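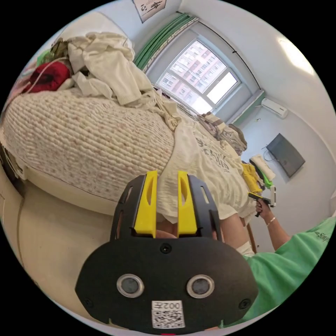
Shift swap pushed me past 40 hours, employer says no overtime owed

Posted in: Wages and Hours
Asked by Knut Rieger
Viewed 1,491 times

I work hourly in the packing department at Konuvton, second shift. Non-union plant, private company, not a state with its own daily overtime rule as far as I can tell. Our workweek on the pay stub runs from midnight Sunday to midnight Sunday.

In October a coworker asked me to take one of his shifts. We filled out the swap form, the line lead signed it, and I worked it. He was supposed to work one of mine the same week but the schedule got changed and he ended up paying me back the week after. So my hours were 48 the first week and 32 the second. Pay period is two weeks, total 80.

Payroll paid all 80 at straight time. When I asked, the answer was that (a) a voluntary swap doesn't create overtime, (b) the swap form has a line saying "employee waives premium pay resulting from exchange," and (c) it averages out to 40 anyway. I signed the form. I did not read that line until afterward.

Is any of the three correct? The amount isn't large but 17 people on my shift use the same form.

3 replies

Wiebke Hagedorn
Assuming you are a nonexempt employee covered by the federal Fair Labor Standards Act, none of the three holds.

Averaging. Each workweek stands alone under the FLSA. A workweek is a fixed and recurring period of 168 hours, seven consecutive 24-hour periods. The length of the pay period has no effect on it. 48 hours in one workweek is eight hours of overtime, regardless of what happened in the next one. There are exceptions for certain hospitals and residential care facilities, which can use a 14-day period by prior agreement. A packing department is not one of those.

Voluntary swap. There is a rule that lets substituted hours be left out of the overtime calculation, and I suspect someone in your payroll office has read it. It applies to employees of public agencies, who trade shifts in the same capacity with the agency's approval. It does not extend to a private employer. For you, hours worked are hours worked. Your line lead signed the form, so the company can't claim it didn't know about them either.

Waiver. An employee can't waive FLSA overtime by signing a form. The line on the swap sheet is unenforceable on that point.

What you are owed is the extra half of your regular rate on eight hours, because the straight-time part was already paid. If you get a shift differential, it goes into the regular rate. People often compute this on base pay only and come out low.

Put it in writing to payroll. Give the workweek dates, the hours, the amount, and a date by which you want an answer. Keep a copy of the swap form and both stubs somewhere other than your locker. Don't put the other 16 in the letter unless they have agreed to it.

Sota Kudo
Same thing happened at Troltex when I was there. They just quit allowing swaps after someone complained. Legal or not I'd think about whether eight hours of half pay is worth it.

Filippos Lazaridis
Wiebke's answer is right on the federal law. A few additions.

Time limit. The federal limit is two years back from the date you file suit, three if the violation is willful. An internal complaint does not stop the clock. Neither does a complaint to the Wage and Hour Division. Some states allow longer under their own wage laws.

Retaliation. Firing you or cutting your hours over a wage complaint is prohibited. Ending the swap program for everybody is harder to call retaliation, as Sota's example shows, and the company isn't required to offer swaps at all. It can also require that both halves of a swap fall in the same workweek. We ended up with that rule at the Gatchalian warehouse and it removed most of the problem. The form now has a box for the workweek number and the supervisor has to fill it in before signing.

Records. Write down your own start and stop times for any swapped shift. Our old system credited swapped hours to the person originally scheduled, and it took me 6 pay periods to get mine corrected.

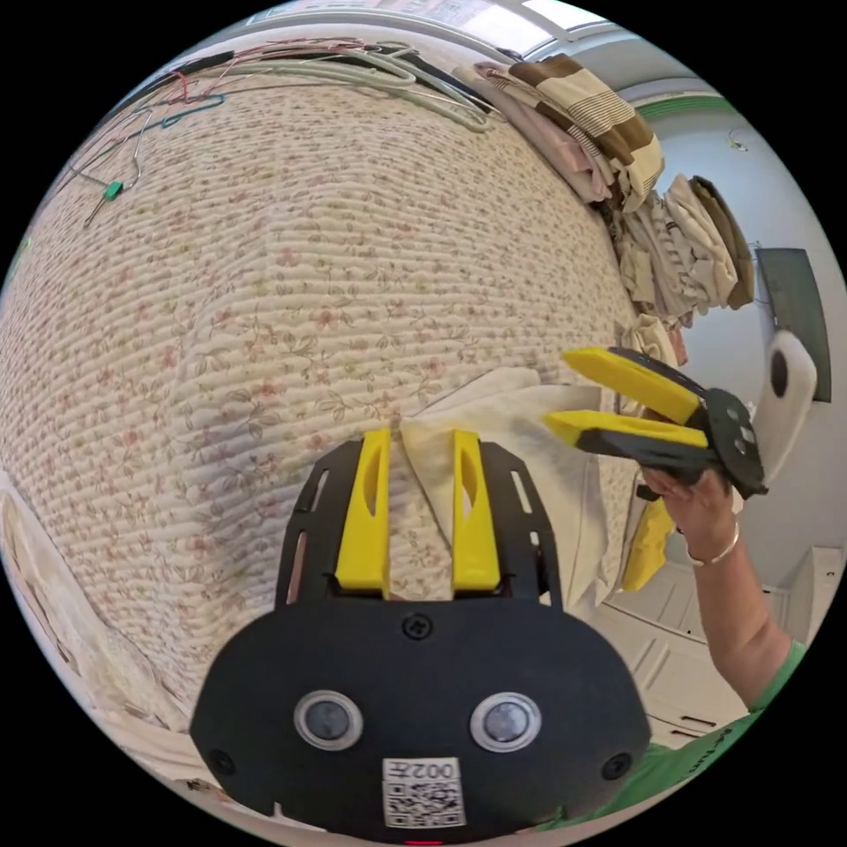
Does it matter that the coworker who traded with me worked under 40 hours the same week?

His hours have no bearing on yours. Overtime is figured separately for each employee, so his short week can't be set against your long one.

Knut Rieger
Thanks. I sent payroll a one-page letter with the stubs attached and asked for an answer before the next pay date. I do get a second-shift differential, so I redid the math with that included. Will post what they say.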